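How I clean my dish rack (and the utensil caddy, which is the worst bit)

I put off cleaning our dish rack for far longer than I should admit. It's a funny thing, isn't it, you put clean plates on it every single day so you assume it must be clean too. Then one evening I picked up a fork from the caddy and it had a bit of brown slime on the end of the handle. Lovely! So now I do the whole lot every other Saturday, and it takes me less time than a cup of tea takes to go cold.

What you'll need

Washing-up liquid
White vinegar, the cheap sort (300 ml is plenty)
Bicarbonate of soda
An old toothbrush
A bottle brush or a straw brush
2 tea towels you don't mind about

Step 1: Strip it right down

Put everything away first. I know that sounds obvious but I used to shuffle the mugs from one side to the other and clean round them, and it never got done properly. Unhook the caddy if yours comes off, lift the rack out and take the drip tray to the sink if you've got one. Give the worktop a wipe while you can get at it — mine always has a chalky outline where the feet go.

Step 2: Soak the caddy

Fill the washing-up bowl with water as hot as your gloves can stand, add a squirt of washing-up liquid and pour in the vinegar. Push the caddy under and wiggle it about so the air comes out of the corners. Leave it for half an hour. We're in a very hard water area, so I sometimes leave mine for an hour and go and do something nicer.

Step 3: Get into the holes

Now for the fiddly part. If your caddy has a punched back, every one of those little holes can hold a ring of limescale, and a sponge just skates straight over the top. Use the straw brush and poke it through from the back, one row at a time, with a twist. Then swap to the toothbrush and go along any ledge or divider inside, right into the join where it meets the wall. Don't forget underneath.

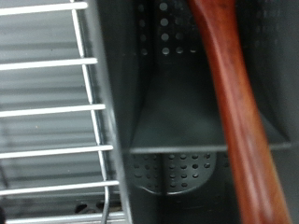 A dark caddy next to a wire rack. It's the rows of holes at the back that want the straw brush.

Dark caddies are sneaky, by the way. Limescale shows up a treat on charcoal grey but the slimy stuff doesn't, so run a finger along the bottom and trust that over your eyes. My friend Wiesława swears by a torch.

Step 4: The wire rack

Mix the bicarb with a splash of water until it's like toothpaste, and rub it along each rod with a damp cloth pinched between finger and thumb. The ends of the rods and the places where one wire meets another need the toothbrush. Go gently if yours has a coating, and if you spot any rust coming through, dry that bit extra well and keep an eye on it.

Please don't tip the bicarb in with the vinegar. It fizzes in a very satisfying way and then you've mostly got salty water!

Step 5: Rinse and dry

Rinse everything under the hot tap until it stops smelling like a chip shop. Shake the caddy upside down over the sink (outside if you've got small helpers who like being splashed) and dry it with a tea towel, poking a corner down inside. I stand mine on its head on the second towel until bedtime.

Keeping it that way

Cutlery goes in handles down here, apart from sharp knives, which go blade down or get dried straight away. I also empty the caddy every morning while the kettle's on, even if there's only a teaspoon in it. Wet spoons sitting in a puddle for three days is how I ended up with the slime in the first place.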